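4. Bags at rest: what we coded and what gave us trouble

4.1 Why resting posture

Most of the backpack literature is about load. Weight on the shoulders, strap width, posture of the kid. Fine, but a school bag spends the bigger part of its day off the shoulders, on a floor or a hook or a chair back, and the damage we saw at the Tristville repair bench didn't look like shoulder damage. Scuffed bottoms. Haul loops torn out at one end. Side seams popped low down, well below where the straps pull. So: look at the bag when it is put down. How it lies, what part takes the floor, what sticks out to get stepped on.

Repair bench records go back further than we used. Chukwu pulled everything with a legible ticket, 1419 entries in all, and we kept the ones that named a backpack (not a duffel, not a lunch bag, not "bag, other") and gave a location for the fault. Entries that just said "zip" were kept for the zipper tally and dropped from the rest. Handwriting was a real limit. Two of us read every doubtful ticket, and if we still disagreed it went out.

4.2 The floor survey

Separately from the tickets, 170 bags were looked at where they lay, in May, in hallways and in the entry area of the Plerolik building. No touching. No opening. Observer stands over the bag, fills in the sheet, moves on. Sheet had five fields: lying face, slump, strap state, loop state, surface additions (patches, tags, pins, printed logos). Took under a minute once people were used to it, longer at first.

Lying face is front, back, side or base. Front means the front pocket is against the floor, back means the shoulder straps are. Base means standing. We had hoped this one would be trivial and it mostly was, except for round-bottomed bags that stand for a while and then lean on whatever is next to them. Coded as base if the base was still flat to the floor, side if not. Not perfect.

Slump was the hard field. First version of the sheet had a five point scale from "holds its shape" to "collapsed," and agreement was bad. Tapsell and Pascu coded the same hallway on the same morning and came back with sheets that hardly matched in the middle of the scale. The ends were OK. We cut it down to three: held, sagged, folded. Held is a bag whose outline is about what it would be on a store shelf. Sagged has lost its outline but the panels are still smooth. Folded has at least one crease where the fabric lies over on itself. That last test is one people can do by eye and it fixed most of the disagreement.

Strap state: under, beside, or out. Under means it can't be seen or is only seen coming out from beneath. Out means a strap or strap end lies on the floor away from the body of the bag, where a foot or a chair leg could catch it. We did not try to measure how far. Somebody suggested a ruler and we tried it for one afternoon in the Plerolik entry and it slowed everything down, plus people kept asking what we were doing.

Loop state is just up or down. It sounds like nothing, but torn loops are the single most common loop-area fault in the tickets and a loop that stands up is the one that gets grabbed by one finger and yanked. Or so Akande argues. Thái is less sure and thinks it's the hooks. The floor survey can't settle that, it only says how often the loop is up there to be grabed.

4.3 Surface additions

Put on the sheet as an afterthought, ended up mattering. Patches stiffen a panel. Where a stiff patch ends and plain fabric begins you get a line, and in the folded bags the crease often ran along that line or stopped at it. Of the bags with additions, 63 had one big enough to cover a good part of a panel, and these are the ones discussed in section 5. Small pins and key tags were noted but not used.

There is a fabric issue tangled up in this. Old soft nylon folds anywhere. The newer coated stuff (Plunell, mostly, on the bags sold locally) holds a crease once it has one and then goes back to it. We don't know how old any given bag was and we didn't ask. A follow up that asks owners for age and price would be easy enough, Pascu has a draft of the form.

Dark bags were harder. Creases on black or navy don't read well in hallway light, and agreement on slump was worse for dark bags than for light or patterned ones, even after the change to three levels. A flashlight helped. The Nwosu protocol, which we borrowed the strap codes from, says to code at floor level, kneeling. We did not do that, too many people walking through. Anyone repeating this should at least get the light right.

4.4 Worked coding

New coders learned slump and strap state last, after the easy fields, and they learned from bags seen straight on from over the top, since that is how the sheet gets filled in. The order was always the same. Face first, then loop, then straps, then slump, then additions. Starting with slump makes people stare at the wrinkles and miss the rest. Figure 2 works as a run-through for a dark bag on a light floor, which helps with the outline at least. Dark navy backpack, flat on white tile, turned a little. The front pocket with its zipper faces up, so lying face is back. A small dark loop and strap end sticks up at the upper left edge, short white tag just under it: loop up. On the right a strap leaves the body and runs out over the tiles, so strap state is out, no argument. Slump is where new coders hesitate, because the upper part with the pocket looks tidy enough and they want to write sagged. Look lower. The bottom section is folded and creased, and one clear fold is all the rule asks for, so folded. Additions: a long white patch with rounded corners lying diagonally near the right edge, and below and left of it a light gray and white printed one with small dark squares. Both go on the sheet, along with the small logo area on the pocket. Whether the creasing lower down has anything to do with where the patches stop can't be coded from one look, and the sheet has no box for it. Coders who wanted to say something about it wrote in the margin, and margin notes were typed up but not anlayzed.

Figure 2. Backpack lying on its back, loop up, strap out, slump coded as folded.

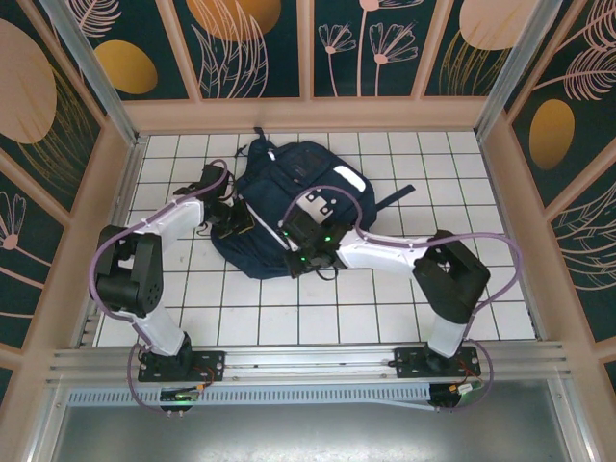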